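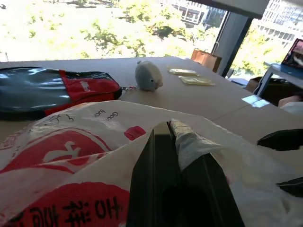 The bag with "Good luck" written on it, plus the pouch and the little grey mouse on the table by the windows.

Hello all, and thank you for being patient with me in May! I promised you a proper update on the Fokby welcome bags and what your £300 has been doing, so I've made a cup of tea and I'm going to try to get it all down in one go.

The short version is that we're packing. The table by the windows has turned into our sorting spot and it suits us very well (lovely light in the mornings, and you can spread everything out and see what you've got). We empty the donated things out, look them over, decide what is good enough to give a new arrival and then bag it up. Slow going at first, much quicker now.

The plush mouse is my favourite, I'll admit it. It hangs off the key ring clasp on the shiny pouch and I'd like the two to stay together. Xiaoqing Liao thinks the mouse should go to one of the younger children and the pouch to a student, so we're still arguing about that one.

We've had three sessions since I last wrote, two at Warnness and one at Mavromatis, when the Warnness room was double booked. I'd rather not move again if we can help it, as carrying everything up the stairs took most of the first hour.
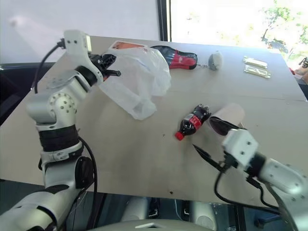 Drinks, a brown paper roll and the flat packets on the sorting table.

Drinks have been the awkward part. Bottles are heavy, they roll about, and a big one makes a bag miserable to carry home on the bus. From now on I'd like to put only small bottles in the bags, like the little Coca-Cola, and save the larger ones for the welcome tea. Packets are no trouble at all, they slide down the side of anything.

Money next. Most of the grant has gone on food and paper, and I'm still waiting for the Fesar invoice, so please don't hold me to a final figure yet. Receipts are in the folder and I'll scan them when it comes in.

Could you let me know whether we may spend what's left on extra carrier bags? The thin ones tear, and I'd like to double up before we start handing them out.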